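25 jun 2016

Dos horas de autobús hasta Clastell y otras dos de vuelta, con parada larga en Tremolard a la ida. La casa huele a cerrado. Abrí todo menos la ventana del fondo, que sigue hinchada y no cede.

El contador del agua marca lo mismo que en la última visita, así que no hay fuga. La mancha del techo de la cocina viene entonces del tejado. He pedido presupuesto y me dicen que antes de septiembre no pueden subir. Dejé un cubo debajo y tapé la mesa con el plástico.

Limpié el canalón hasta donde llega la escalera. Salieron hojas, barro y una pelota de tenis. Comí pan con queso en el escalón y dormí diez minutos al sol.

Pagué 300 euros a cuenta de las contraventanas. Falta decidir el color y llevo semanas dándole vueltas. La fachada es gris, con zonas peladas y rayas, parecida al fondo gastado del cajón donde están las barras rojas y verde oscuro. Sobre ese gris el rojo se ve enseguida y el verde se queda más callado. Me inclino por el verde, aunque en la calle ya hay otra casa así. Mañana llamo al carpintero y se lo digo. Comprar también bisagras y aceite.

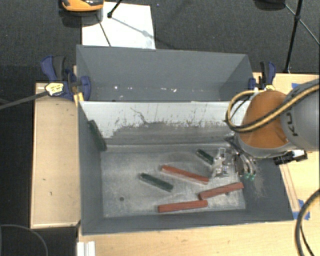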